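About Saltora

Hi, and thanks for poking around our site! I'm the owner, chief packer and occasional sweeper-upper at Saltora, a small Canadian shop that sells phone cases, mostly the clear kind. I started with 40 cases and a borrowed label printer, and I've been happily fussing over little bits of plastic ever since.

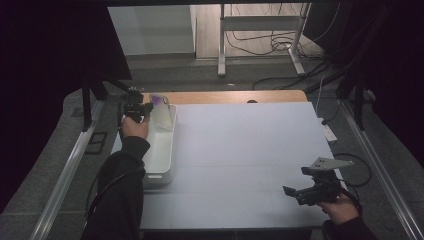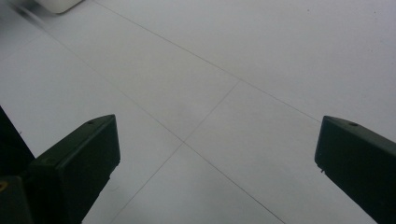 I love a clear case. You picked your phone's colour for a reason, so why cover it up? The trouble is that clear plastic shows absolutely everything (fingerprints, fluff, that one eyelash), so I'm a bit of a stickler about clean surfaces. Pale tabletops and pale floors are my favourite thing, because a stray crumb of packing foam has nowhere to hide!

We carry 8 styles at the moment. The Plisar is our everyday case, slim and a little grippy, and it's the one on my own phone. The Luletti has raised corners for people who drop things in parking lots (hello, me again). Then there's the Imai, which took 15 samples before I stopped grumbling about the button covers. I still think the volume one could be a touch softer, so we're working on that.

Orders get sorted in shallow trays, one tray to an order, and every case gets a wipe and a look under a good light before it's wrapped. If I find a scratch, it goes in the seconds bin and gets sold off cheap in November. Last time we cleared 312 of them, and I had to go out for more envelopes halfway through the morning.

We're online only, sorry, no storefront yet. If you're not sure which size you need, send me your phone's model number and I'll check it for you. I answer email after supper most evenings, usually with a cup of tea going cold beside me. Returns are easy too, just tuck the slip back in the envelope and drop it at any post office.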